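Koluvetti Evening Classes
Artificial Flowers for Beginners
Handout 3: One stem at a time

Bring this on Saturday. There are spare copies, but they live under the glue.

1. Before you touch a vase

Everybody wants to start with the vase. Please don't. A vase hides the bottom half of your mistakes and leaves you with no idea how the stem behaves. We start flat, on a pale table, with one flower and one bit of greenery.

Hydrangeas are good to learn on because the head does most of the work. They are also quite hard to make look real, as the factory packs them flat and they come out of the box looking slept on. The Illar stems are the ones we use in class. The Jurik ones are cheaper and smell of paddling pool for 16 days.

2. Laying out

Put the flower down first, in the middle, and let the stem run off at a slant. A stem laid dead straight looks like a ruler with a hat on. Keep the loose greenery well away for now, so you can judge the two separately.

Look at the head before you fluff it. A squashed one tends to sit in a curve, fuller on one side, and the leaf nearest the blossoms shows you which way the maker thought was the front. You are allowed to disagree with the maker.

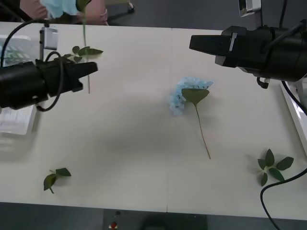 3. Waking up the petals

Work from the outside in. Lift each petal with a fingertip and give it a small bend, never the same bend twice. Allow 5 minutes a head. If you are still going after 20, you are fiddling, so put it down and have a biscuit.

Leaves next. Run your thumb along the middle and curl the tip down a little. Real leaves droop. Plastic ones stand to attention unless told otherwise.

4. Cutting

Wire cutters only. Teuber scissors are lovely things and we have ruined two pairs. For the tall jug, cut to 370 mm, measured from the top of the head. Last term half the class measured from the leaf.

For next time: one stem, one sprig, no vase.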